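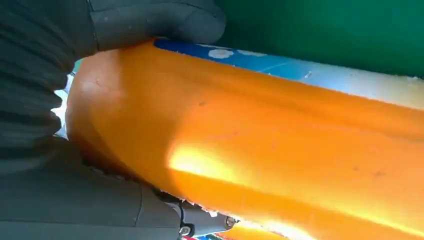
## Kitchen bench, July, afternoon

Orange item on the bench today. Big one, roughly cylindrical, rounded at one end. Shallow ridges run lengthwise with a long groove down the middle, and the colour goes from pale to deeper orange between them. Skin is soft-looking and slightly matt, but it throws back a strong bright patch under the bench lamp, so turn the lamp down before judging colour.

Marks noted for the condition sheet:

- small dark speck on the upper middle of the body
- fainter dark mark on the lower part, further along
- a few light scuff lines at the domed end

I've put it down as grade 2 on the Vanomden sheet. The sheet has no box for scuffs, only for "blemish", so I wrote them in the margin. If we keep using that sheet we should add a line.

## Tray and storage

Large items go on the Tejada tray with the groove upwards. The small tray is too short, don't bother with it. Tray liner changed at 15:00, old one in the wash.

Cupboard reading was 70% humidity at lunch, higher than I'd like. Left the door open for 4 hours and forgot to write down the second reading. Will do it tomorrow first thing.

Pristitz labels are peeling again at the corners. Used the paper tags on string instead and wrote them in pencil. Ink ran on the last lot.

## Still to do

- weigh it (scales were in the other room)
- length with the soft tape, along the groove and also straight across from end to end
- wipe down the bench and put the Horkness brush back on its hook
- copy the marks above onto the card for the cupboard door

Question for whoever does the next entry: are we measuring width at the fattest point or at the midpoint? The June pages do it both ways and the numbers can't be compared. I'd go for the fattest point and say so at the top of the page.

Spare liners are on the bottom shelf, left side.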